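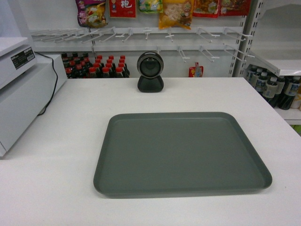
Hjalti Blöndal wrote back within the hour to say that a set of campaign speeches with the crowd noise stripped out is a set of press releases, and that we should stop calling it anything else. We've kept the name and changed the description. He has a point, and it affects almost everything you might want to do with these files.

Mutstead Stump Speech Transcripts

What's in it

3,279 speech segments from candidates for mayor, council and the legislature in Mutstead and Valtwood, typed up from recordings and tagged by topic. Each row has a segment number, the office sought, the town, the text, a topic tag and a "local colour" flag. The last release was 1/19/25. Candidate names have been swapped for codes, though anyone who lived in Valtwood during the campaign could likely work out who promised the second rink.

The local colour flag

This is the column people ask for, and the one I trust least. It marks any line where a speaker claims a tie to the crowd: a grandfather at the mill, a favourite doughnut shop, a song they supposedly grew up on. We use the Hjaltadóttir coding sheet with one change. The original has a separate code for sincere claims. We dropped it. I don't know how a coder is meant to hear sincerity in a transcript, and the earlier results didn't persuade me that anyone could.

Two coders read each segment. Where they disagreed, Jong-dae Hwang made the call, so the hard cases reflect one man's ear for politicians. He'd tell you the same.

Where it came from

Most of the audio was supplied by Mendis, a clipping service that recorded whatever its clients paid it to record. Its clients were campaigns. Front-runners are covered well, and the fringe candidates show up mainly when they shared a stage with somebody else. Rural halls are thin. December is missing altogether for Valtwood and we were never given a reason.

Segments run up to 40 seconds. Longer speeches were chopped at pauses, which means a joke and its punchline can land in separate rows.
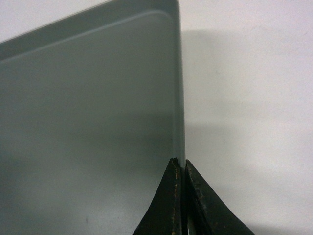
Known problems

Heckling was removed before the files reached us. A candidate who was booed off reads exactly like one who finished to applause.

The topic tags overlap. "Taxes" and "cost of living" were split late and the first 2,000 rows were only partly redone.

There are four versions of one bridge speech. They're different nights, so please don't remove them as duplicates.

Uses we'd argue with

Somebody will train a classifier on the local colour flag and announce that it detects pandering. It will detect the word "grandfather". We've also had a request to rank candidates by honesty from this data, and declined to help with it. Nothing here was checked against the facts, and nothing links a speech to a vote.

Counting topics by office seems reasonable. So does looking at how the same speech changes between the two towns, if you check the dates first.

Licence and corrections

Free for research and teaching, with credit to the Mutstead transcripts. Send corrections with the segment number and the wording you think is right. General complaints that a candidate "never said that" go unanswered unless they come with audio.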